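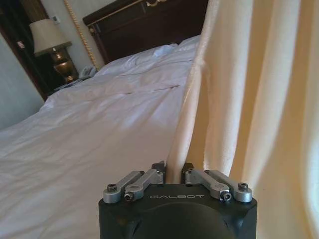
Bimla Tomar, Gaurav Vashisht and Sławomir Pawlak
Bhardwaj Institute for Building Studies, Acoustics and Interiors Group
Corresponding author: B. Tomar

2. Room Surfaces and Night Noise in Mid-Price Hotels

2.1 Background

Complaints about noise are among the most common reasons a hotel guest asks to change rooms. Most of the work on this subject has dealt with the walls and doors between rooms, where sound passes from one guest to another. Less attention has been paid to how the surfaces inside the room affect what the guest hears once the sound has arrived. A room with hard surfaces holds sound longer than a room with soft ones, and a short noise from the corridor may seem louder and closer than it would otherwise.

The hotels in the present study belong to Clullinix, a regional operator with properties in and near Sudema. The operator had begun to replace fitted carpet with hard flooring in its guest rooms, mainly to reduce cleaning time. Managers reported that complaints rose in the months after the first rooms were changed. It was not clear whether the floors were at fault, as the same rooms had also received lighter curtains and new door closers.

2.2 Rooms and Measurements

Measurements were made in 34 guest rooms on upper floors, all of the same basic plan: a short entry passage, a bathroom to one side, and a single sleeping area with one window. Corner rooms and rooms next to elevators were left out. In each room the bed was made, the curtains were closed and the air conditioning was switched off. Doors were kept shut for the length of each reading.

Reverberation time was measured with a Podier sound level meter at head height beside the bed and again near the desk. Results are given for the band centered on 500 Hz, which lies within the range of ordinary speech. Background level was recorded overnight in a smaller group of rooms that were free of guests. Abhishek Mathur supervised the overnight readings and checked the instrument before and after each session.

A record was kept of the floor covering, curtain weight, headboard and ceiling in every room. Ceilings deserve some comment. They are the largest surface in a guest room with no furniture against it, and they are rarely changed when a room is refitted. In a carpeted room the floor and ceiling act as a pair, one soft and one hard. When the carpet is taken out, sound can travel up and down between two hard surfaces with little to weaken it.
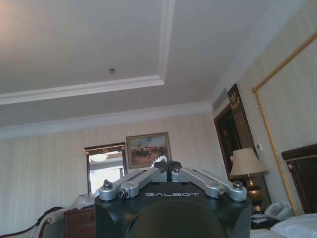

Figure 1. White ceiling in a hotel room.

2.3 Results

Rooms with hard floors had longer reverberation times than carpeted rooms at both positions. The difference was larger near the desk than beside the bed, where the mattress and bedding take up a good share of the sound. Heavy curtains reduced the difference but did not remove it. The effect of the headboard was too small to separate from ordinary variation between rooms.

The overnight background level was about 37 dB in rooms facing the street and lower in those facing the rear. Floor covering made little difference to this figure. Short sounds were another matter - a door closing, a suitcase wheeled past, a voice at the elevator - and these took noticeably longer to die away in the rooms with hard floors.

Staff interviews supported the readings. Housekeeping supervisors at 2 of the properties said that guests who complained seldom described steady noise. They spoke of being woken by single events, most often early in the morning. Several also described the refitted rooms as sounding empty, a word that was not suggested to them by the interviewer.

2.4 Discussion and Limits

The readings suggest that the new floors played a part in the rise in complaints, but they do not show how large that part was. The door closers were of a different make from those they replaced, and some shut with more force than the older type. Bhupendra Dixit, who reviewed the maintenance records, found that closer adjustments had not been logged in a consistent way, and no firm comparison could be drawn.

A rug beside the bed is the cheapest change open to the operator, although it gives back some of the cleaning time saved. An absorbing ceiling finish would treat a larger area and would not be walked on. Its cost depends on the sprinkler layout and the height of the window head, and both vary between the properties. Trials of the two measures in matched rooms are described in Section 3.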